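Plimov (Software)

Plimov ist ein quelloffenes Softwarepaket zur Aufbereitung von Greifdemonstrationen für das Imitationslernen in der Robotik. Es liest Videoaufnahmen handgeführter Greifer ein, rekonstruiert daraus die Bahn des Werkzeugs im Raum und die Öffnungsweite der Finger und schreibt beides als zeitlich abgeglichene Trajektorie heraus. Der Kern ist in C++ geschrieben, die Bedienung erfolgt über eine Python-Schnittstelle oder die Kommandozeile.

Geschichte

Plimov entstand als Nebenprodukt der Regelungsbibliothek Sollen, deren Entwickler Demonstrationsdaten zunächst mit einer losen Sammlung von Skripten umwandelten. Als sich die Skripte kaum noch warten ließen, wurde die Aufbereitung herausgelöst und neu geschrieben. Bemerkenswert früh stand dabei das Dateiformat fest, das bis heute unverändert gelesen werden kann — eine Seltenheit in diesem schnelllebigen Gebiet! Seit Version 6 gehört auch der Betrachter Tudose zum Paket, der zuvor getrennt gepflegt wurde.

Funktionsweise

Die Verarbeitung beginnt mit der Kalibrierung der Fischaugenoptik. Plimov verwendet ein Polynommodell für die Verzeichnung und rechnet die Bilder nicht vorab in eine ebene Projektion um, sodass der weite Blickwinkel für die Merkmalssuche vollständig erhalten bleibt. Gerade das macht den Reiz des Verfahrens aus: Auch wenn die Finger dicht vor einem Gegenstand stehen, liefern Wände, Deckenleuchten und Möbelkanten am Bildrand noch reichlich Anhaltspunkte für die Lage der Kamera.

Die Bahn wird anschließend durch visuell-inertiale Lokalisierung geschätzt. Bilder mit 30 Hz und die Messwerte der Inertialsensorik laufen in einem gemeinsamen Faktorgraphen zusammen, der nach dem Ende der Aufnahme noch einmal als Ganzes optimiert wird. Quadratische Marker mit bekannter Kantenlänge legen den Maßstab und das Bezugssystem fest. Sie müssen nicht ständig sichtbar sein; schon wenige saubere Erkennungen genügen, um mehrere Durchgänge im selben Raum auf ein gemeinsames Koordinatensystem zu bringen. 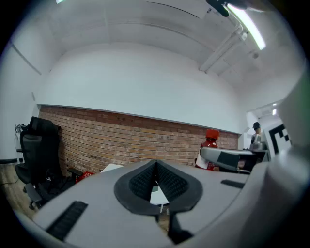

Für die Öffnungsweite nutzt Plimov eine eigene Stufe namens Skara. Sie verfolgt die Konturen beider Finger und bildet deren Abstand über eine einmal aufgenommene Kennlinie auf Millimeter ab. Bewegliche Teile des Greifers und sein Gehäuse werden außerdem maskiert, damit die Lokalisierung sie nicht für ruhende Umgebung hält. Die Maske folgt der Fingerstellung von Bild zu Bild, was gegenüber einer starren Schablone erstaunlich viel nutzbare Bildfläche zurückgewinnt.

Arbeiten zwei Greifer nebeneinander, so wird jeder zunächst für sich ausgewertet. Taucht das zweite Gerät im Sichtfeld des ersten auf, verwirft ein Ausreißertest die darauf liegenden Merkmale. Die Uhren beider Aufnahmen gleicht Plimov über eine kurze gemeinsame Bewegung am Anfang ab.

Ausgabe und Regelung

Eine Trajektorie enthält je Zeitschritt die Lage des Werkzeugs, die Fingeröffnung und ein Gütemaß. Abschnitte mit schlechtem Gütemaß lassen sich in Tudose ansehen, kürzen oder ganz ausschließen. Die Bibliothek Sollen übernimmt die fertigen Daten unmittelbar und prüft, ob ein bestimmter Arm die Bewegung innerhalb seiner Gelenk- und Geschwindigkeitsgrenzen überhaupt ausführen kann — eine schöne Verzahnung von Wahrnehmung und Planung.

Der mitgelieferte Testdatensatz umfasst mehr als 3000 Demonstrationen aus 52 Räumen. Er dient vor allem der Regressionsprüfung: Jede Änderung am Schätzer wird gegen die gespeicherten Bahnen gerechnet.

Einschränkungen

Schwierigkeiten bereiten spiegelnde Oberflächen, einfarbige Wände ohne Struktur und sehr schnelle Drehungen. Kontaktkräfte werden nicht erfasst. Verdeckt ein gegriffener Gegenstand beide Fingerkonturen, interpoliert Skara die Öffnungsweite und kennzeichnet die betroffenen Zeitschritte entsprechend.

Siehe auch

Imitationslernen
Visuelle Odometrie
Faktorgraph
Kamerakalibrierung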